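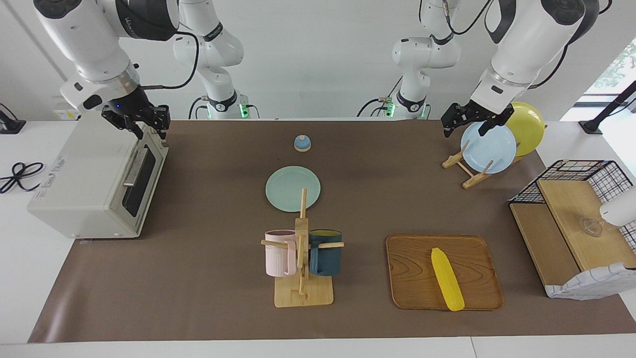

Sprechnotizen, Kurzvortrag »Zu Besuch bei Nosero«

Von Shabani Mosoti, August

12 Kommentare

Einstieg: Wer war schon bei einem Tag der offenen Tür in Gerville? Handzeichen abwarten. Wer hat danach etwas gekauft? Noch mal abwarten.

Zur Vorführung. Zwei weiße Arme, ein Tisch, braune Matte, Geschirrständer mit Tellern. Links ein kleiner Backofen, in der Mitte Tassen am Holzständer. Auf dem Tablett ein Maiskolben, Spielzeug. Kurz stehen lassen, die Leute sollen selber schauen. Dann fragen: Bei wem sieht die Küche so aus? Wo ist das Fett, wo der Stapel von gestern?

Herr Zürcher von Nosero sprach von »Haushaltsreife«. Ich habe zweimal nachgefragt, was das heißt. Antwort beide Male: kommt auf den Haushalt an. (Pause, nicht grinsen.)

Was ich wissen wollte und nicht erfahren habe:
- Wie oft geht ein Teller daneben?
- Wer räumt den Tisch vor jedem Durchgang ein?
- Was passiert mit einem Glas?

Fair bleiben! Die Greifer mit ihren zwei Fingern sind ordentlich gebaut, und die Technikerin am Stand hat offener geredet als der Prospekt. Von ihr stammt der Satz, den ich mir notiert habe: »Fragen Sie in 2 Jahren noch mal.«

Vergleich mit Pukus nur, wenn Zeit ist. Dort waren 60 Minuten angekündigt, nach 20 standen wir beim Kaffee.

Überleitung: Kosten. Folie mit der Tabelle, Zahlen nicht vorlesen.

7 Mal geteilt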